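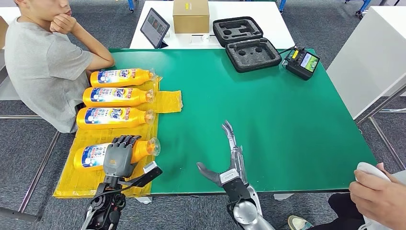
Reviews > Handling > Visits

Search this site Search Advanced

An afternoon at the Clidau open day

February
By the Visits desk

The invitation promised "a two-handed future for the packing bench", and also parking. The parking was a field. I mention it early so that anyone going to the spring one can bring other shoes.

Clidau sells robots by the pair of hands. You can have the arms and head on a stand of your own, or the whole thing on a hire plan they call Mengal, which bundles the hardware, the software, a fitter for the first fortnight and a telephone number that somebody answers. It was Mengal I had come about. We have been asked by several readers whether a small contract packer could get any use out of it, and the brochure is the sort that answers a different question on every page.

Sign-in was at 10 o'clock, coffee at five past, and by half past we had been through the slides. There were a lot of slides. One had a picture of a sunrise on it. The fellow next to me, who packs garden chemicals and had driven further than I had, wrote down the price and then nothing else for the rest of the talk.

The demonstrations were better, chiefly for being done with ordinary shopping. I had expected foam cubes. What the left hand was dealing with was Tide, four yellow bottles of it laid on their sides on a yellow plastic mat, caps all pointing the same way, and labels in Chinese. A lying bottle is a fair test. It is smooth and fat, and it has no handle worth the name once you come at it from above. The hand had its fingers curled down over the middle of the nearest one, much as I would have done it, though I would have got on with it a bit faster.

The mat was crinkled and taped down at the edges, and I was oddly cheered by it. Anyone who has worked on a real line knows that tape.

Now to the hands themselves, which are what you are paying for. They have jointed fingers, and Clidau makes a good deal of that. Their argument is that a gripper has to be changed when the product changes and a hand does not. My own view is that plenty of small packers run the same product for 12 months at a stretch and would be happy with a gripper and the change from it. But if you do short runs of awkward things, I can see the appeal. The left wrist is all black joints and cabling. In a dusty shop I would want a sleeve over that lot, and when I asked, sleeves turned out to be an extra.

Setting up is where the brochure goes quiet, so I asked about it more than was polite. A new item has to be taught, with an operator guiding the arms through the job again and again until the software has enough to work from. Clidau's figure for a simple pick is 300 goes. For something fiddly they showed us the log from a customer trial, at a soap firm called Trustlow, where it took 577. That is a lot of soap. The teaching is included for the first 2 products on the Mengal plan and charged by the day after that. Read that line twice before signing, as it is in the smaller type.

You can do the teaching with your own staff, and they rather hope you will. The training course is held at their place, lunch provided. Lunch on the open day was a wrap.

I also asked the question everyone asks, which is what happens when it drops one. The answer was that it stops and waits for a person. I liked that answer more than the one in the slides, which had the word "resilient" in it. If your person is at the other end of the building, though, you have bought a very expensive way of standing still, and you should put that in your sums — they won't.

After lunch there was a tour of the stores and a short film about Colier, their stock-counting software, which comes with the plan whether you want it or not. I did not want it. The chap from garden chemicals did, and spent the rest of the afternoon asking about it, so perhaps I am the wrong audience.

Would I hire one? For a bench with mixed goods, a patient supervisor and somebody already on hand to pick up the strays, I would take the trial month and see. For a single fast line, no. The trial can be cancelled up to the end of the third week, and the carriage back is theirs, which is decent of them. Get the cost of the sleeves in writing.

The next open day is in the spring, same field. They validate nothing, but there is a tap by the gate for your boots.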